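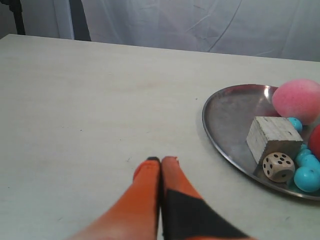

2 min read · 351 words

Right, a few people asked how the big Christmas bake went, so this is going to be a thread. Get a brew.

For anyone new: every December I make mince pies for the Jindstead winter market. Last year I did 273 and swore never again. So obviously I said yes in May when they asked.

First lesson, and I say this every year and ignore it every year – make the mincemeat early. Mine had two weeks in the jars and it wanted six. Tasted fine, bit sharp, the suet hadn't really mellowed into it.

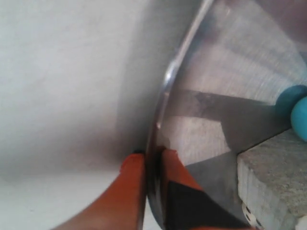
I also swapped half the raisins for chopped dried apricots. My sister says this is cheating. My sister ate four.

Pastry next. I've gone back to half butter, half lard, after a sad year of all butter where the lids slid about like hats. Cold hands, cold knife, and in the fridge for an hour before you even think about rolling it.

If it cracks, just patch it and carry on. It's a mince pie, it's got a lid on!

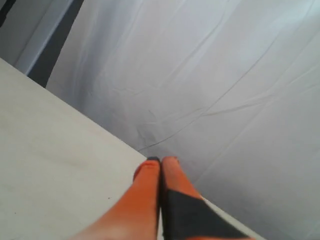

Oven talk. Mine runs hot at the back so I turn the trays halfway, 20 minutes in all, and I take them out when the edges look one shade darker than I'd like. They always look paler once they're in the box, no idea why.

Somebody on here told me to put a spoonful of ground almonds under the filling to stop soggy bottoms. Whoever you were, thank you, I'm doing it for ever now.
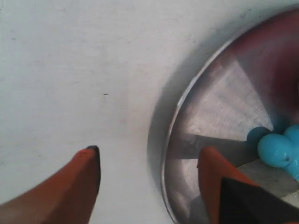

The brandy butter is where I lost my temper. I'd taken it straight from the fridge to the mixer and it went into little lumps that wouldn't shift, so I had to sit it over warm water and start beating again. Use a metal bowl for that bit if you've got one, it takes up the heat much quicker than my old china one does. Add the brandy a teaspoon at a time or it splits – ask me how I know.

We'd sold out by two o'clock, and a lady came back for a third box and told me off for not making more.

Recipe for the apricot mincemeat going up tomorrow, once I've worked out what I wrote on the back of that envelope.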